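Vouchers are the wrong answer to cancelled holidays

June 2021

The case for letting travel firms issue credit notes in place of refunds was made in an emergency and should be allowed to end with it. It was a stopgap. It has since been treated as a business model.

The mechanics are simple. A customer pays for a package. The package is withdrawn. The law says the money goes back. A credit note changes the customer from a buyer into a lender, with no interest, no security and usually no say over the date of repayment. If a bank wrote a loan on those terms its shareholders would ask questions.

Holtex, a mid-sized operator selling city breaks, gave its customers 3 choices when its spring programme was pulled: a new date, a credit note, or a refund form which had to be posted. The first two could be done online in a minute. The form ran to several pages and asked for the original card, which many people no longer had. A firm that can take a payment by telephone can return one the same way.

Operators reply that the cash has gone. It was passed to hotels and airlines as deposits, and the hotels have spent it. This is often true, and it is the part of the argument that deserves attention. The fault lies in using one customer's advance payment to fund another customer's trip. Plovstead, which is smaller than Holtex, holds customer money in a separate account until the traveller is home. Its prices are slightly higher. It paid back 94 per cent of withdrawn bookings without being chased -- the remainder were customers who had asked to move their dates.

Vlasta Ivanov, who keeps the accounts for the Kneževič agency, objects that a trust account starves a small firm of working capital in the winter months. She is right about the effect. A business that cannot reach spring without spending money it may have to hand back needs a loan or more capital, and should pay the going rate for it.

Two changes would do most of the work. Credit notes should carry the same protection as the booking they replace, stated on the note itself. And a refund should be available by whichever route the payment was made, with a fixed time limit. Neither requires a new regulator -- only a rule that is checked.
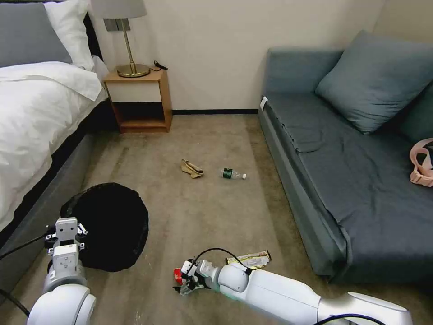
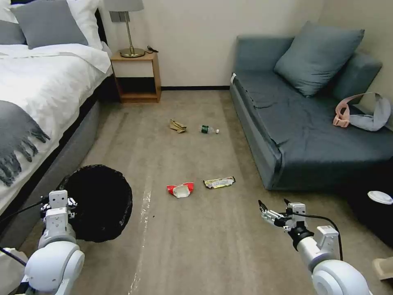
Bedside table and lamp

Brivby Travel Consumers' Group -- Policy and Comment Desk

Replies to this piece may be sent to the desk. Letters over 3000 characters will be cut.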